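About Fotamlow

Print | E-mail

Fotamlow is a button and haberdashery shop with a small sewing school upstairs, and if you have found your way to this page you are very likely looking for either a button or a class, so let us say straight away that we would be delighted to help with both. We are in the middle of Waltov, on the steep side of the market square, and we have been there since 2000, when we took over what had been a shoe repairer's and spent a whole winter getting the smell of glue out of the floorboards.

We started with one counter and the remaining stock of Şimşekoğlu, a button wholesaler that was closing its doors just as we were thinking of opening ours. We went along meaning to buy a few cards of shirt buttons and came home with a van full (two trips, if you include the drawers, which wouldn't fit the first time). A good part of it is still with us. If you have a coat from the sixties with one button missing, please do bring the coat, or at least one of the others from it, and we'll have a rummage. Some of our happiest mornings have been spent that way, and the kettle is generally on.

Buttons are easily muddled, as anyone who has inherited a tin of them will know, and over the years we've become rather fond of anything with a lid or a compartment. We like to sort by size first, then by the number of holes, and only then by colour, though there are those among us who would do it the other way about and we have agreed to stop discussing it in front of customers. Everyday buttons are sold singly as well as by the card, and so are hooks, poppers and most of our buckles.

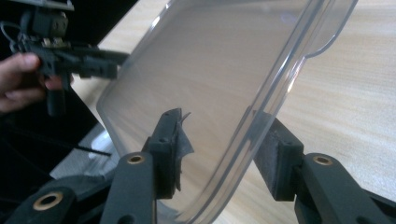 Clear plastic with rounded corners, and the pale wood of the table showing through.

The school came later, and more or less by accident. People would buy a zip and then stand at the counter looking at it sadly, and it seemed unkind to send them off home with it. So one evening we cleared the upstairs room, borrowed enough chairs from the café next door, and showed a handful of beginners how to put a zip into a cushion cover. They asked when the next one was! We hadn't planned a next one, but there was one, and there has been one in most weeks since, apart from a long summer when the stairs were being mended.

These days we run 7 courses, from a first evening of hand sewing right up to a tailored jacket, which takes the better part of a year and a good deal of patience on all sides. Our teachers all sew for a living in one way or another. Between them they have worked on curtains, wedding dresses, stage costumes and, in one case, the seats of a great many touring coaches. They are kind people and they have all sewn a sleeve in inside out.
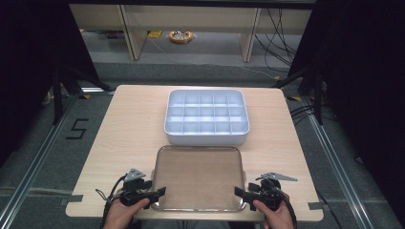
Classes and workshops

Beginners are very welcome and needn't bring anything at all, as we keep needles, thread, scissors and machines for everyone to use. If you would like to work on your own machine, do bring it, with its foot pedal and its lead (please check for the lead before you leave the house). Children may join the Saturday-style family workshops in the school holidays so long as a grown-up stays with them, and the grown-up is expected to sew too.

Our December workshops are for stockings, table runners and small felt decorations, and they do fill up quickly. Booking for them opened on Nov 23, 2018, and you can put your name down at the counter or by telephone.

Mending at Dronduvau

Once a month we pack up the mending baskets and go out to the village hall at Dronduvau, where anybody can turn up with a torn pocket or a dropped hem and be helped to put it right. There is no charge, though a cake is always well received. Last year we mended 114 pairs of trousers there, which we know because somebody started a tally on the back of the tea rota and then we all became rather competitive.

Finding us

We are open from mid-morning until teatime, and until later on class evenings. There is a bell at the side door for anyone who can't manage the front steps. The bus stops by the fountain, and the car park behind the library is a level walk of roughly 300 metres. Do come in for a look even if you don't need anything just now.

Related items

How to measure a button
Course dates and prices
Matching service for old and odd buttons
Mending at Dronduvau: what to bring
Gift vouchers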